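Progress report to the Bedel fund, 7th June

Hello all,

Second report of the year, and a much happier one to write than the last! You'll remember I was grumbling about the arms, the cables and the state of our folding table. The arms are behaving, the cables are at least labelled, and we have proper numbers to show you.

A quick reminder of what you're paying for: we're teaching a two-armed robot to fold everyday clothes by showing it how. We do that in two ways. In the first, one of us works the arms by remote control from the Plavano rig (the pair of handles with the little triggers) and folds the thing through the robot. In the second, a person folds with their own bare hands while a camera at head height records it. The first kind is slow and precious, the second is quick and cheap, and most of your grant is going on finding out how far the cheap kind can stand in for the precious kind.

So, the numbers. We now have 745 good demonstrations, 400 of them by hand and the rest by remote control. I'd promised you more of the remote ones by now, and I'm sorry about that. The left gripper kept losing its grip on thin cotton, and we lost 15 working days waiting for new finger pads from Modmont and then fitting them (twice, as I put the first set on back to front). Since the swap it picks up a T-shirt hem quite nicely, though it still makes a mess of anything silky.

What's been lovely is how quickly people get the hang of the handles. We had a new starter folding a towel through the robot on her first afternoon, swearing under her breath but getting there. Shirts take longer. You have no feeling in your fingertips when you're working remotely, so you end up watching the cloth very hard to see whether you've got one layer or two, and everyone comes off the rig with a stiff neck. I've put a break into the timetable after every 29 minutes, an odd number that came out of our booking system and stuck.

Phí, our training software, had its big update in the spring. It now lets us trim the fidgety bits from the start and end of each recording, and I've been through the whole back catalogue doing exactly that. Dull work, but the robot has stopped copying my habit of hovering over the cloth for ages before touching it!

The hand recordings have moved out of the workshop and into bedrooms, as agreed in the plan. A plain grey table was too easy, and the robot got very confused the first time it met a pattern. Big bold prints on the bedding are just what we wanted, with plain dark clothes on top.
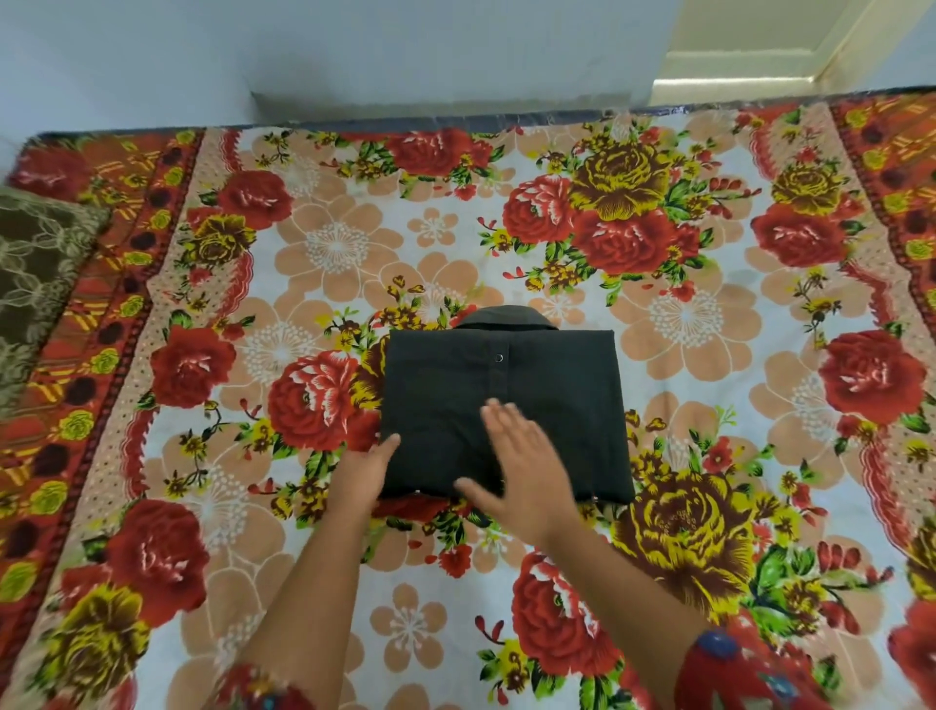 I've also asked people to keep in the last bit of each fold, the pressing and smoothing at the end, which a few had been skipping. It matters more than I'd thought. When we trained without it, the arms let go of the bundle too soon and the collar sprang up.

Money is fine. We're a little under on travel and a little over on spare parts, and I'd like to move some of one to the other if you're happy with that. Could you let me know by the end of the month?

Between now and October I want to get the remote shirts done, try trousers (pray for us), and run the first proper test with the two kinds of recordings mixed. If you'd like to come and have a go on the handles before then, just shout and I'll book you a slot.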